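Course: Keeping Order in Shared Rooms
Handout 8 — Small things on the table
Prikholm Evening School, February term

In the last handout we sorted the shelves. Now we come to the table, where small things gather during the day. The rule from the Stakus workbook is simple: long thin items go together in one low container, and the container stays in reach.
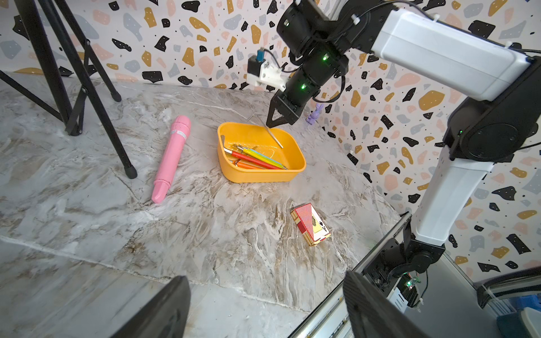 A container must be easy to look into. If you have to dig with your fingers, it is too deep or too full. Please read page 14 before the next meeting and write down which items you use every day.

Tall things need a different place. They should stand at the back, so that you do not reach over them. A black music stand is a good case: its legs spread wide, and small items lying in front of the legs, like the pink one, are easy to push by mistake — leave some free floor there. 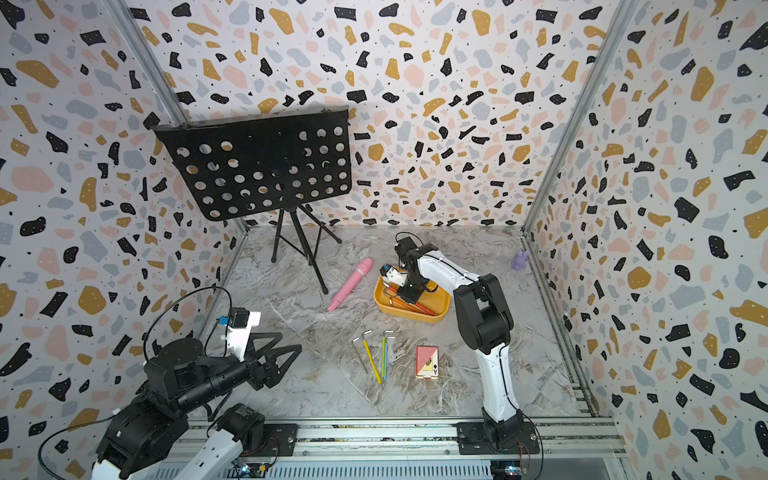 Homework comes in two parts. First, choose one surface at home and clear it completely. Second, put back only the things from your list, and draw a small plan of their places.

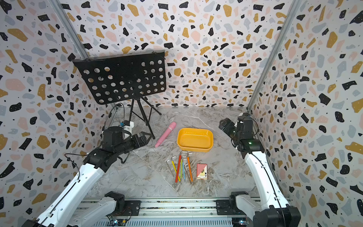 Fig. 3. Folding music stand at the back, with objects on the floor.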